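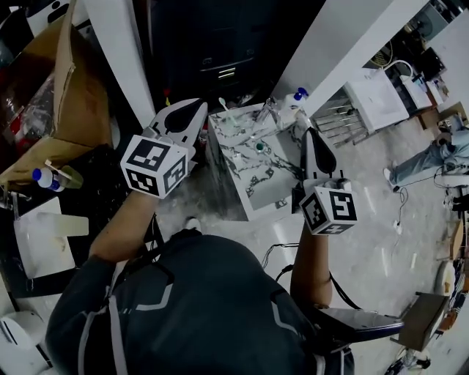 I have been using the Skotari hand-held grippers for two months now, always as a pair, and I think I can say something useful about them. Before this I worked with the Correa, which is heavier and has a trigger like a water pistol. My colleague Marleny Betancur still prefers the Correa, so where we disagree I will write her opinion also.

First the body. The Skotari is white, with a nose that gets thinner to the front, and black jaws. The nose is the best part of the design. With the Correa I could never see what was between the fingers, and I had to bend my neck to the side. With these I look down along the nose and the object is there. For small things like a toothbrush or a little ring-shaped cup this makes a big difference, and my error rate on the toothbrush task went down already in the first week.

The marker cubes sit at the base, directly above the hand. I was afraid they would knock into each other when both hands work close together, and yes, they do knock, but only if you cross the wrists. The tracking wants to see a face of each cube from the camera above, and mostly it does. When I turn the hand very far to the inside, the pose jumps. A tip from Tayla Sutcliffe, who set up our station: keep the elbows a little wide, as if you carry two bags. It looks silly and it works. Please also clean the cubes with a dry cloth. I used a wet one and the print on one side became grey.

The cable I like less. It is thin and flexible, which is good, but it hangs down towards the shoulder and after an hour I notice it all the time. I asked the maker if there is a longer one and they answered politely that there is not. I now fix mine with a clip at the collar – any strong paper clip from the office will do.

About the jaws. They hold bottles, caps and brushes very well. Soft plastic wrapping is a different story, it slides out if you do not take a good fold of it. A full spray bottle is possible, but hold it low, under the neck, or it turns in the jaws. Marleny says the Correa is better for anything heavy and I agree with her.

Comfort is fine for me, I have medium hands. After 100 recordings in one day my thumb was tired and the rest of the arm was all right. Marleny has smaller hands and she gets pain at the base of the thumb, so try before you buy if you can.

The software is called Totstead and comes in the box price. It starts quickly and calibration is simple, but the error messages are written for the person who programmed it. "Deter mode active" only means that one cube was lost and the recording is paused. I needed a Thursday afternoon to find this out.

The pair costs 500 pounds with the case. For table work with light objects I would buy it again. If you lift heavy things, or if you work often with the wrists crossed, look at the Correa first. Spare jaws are sold separately and mine came in four days.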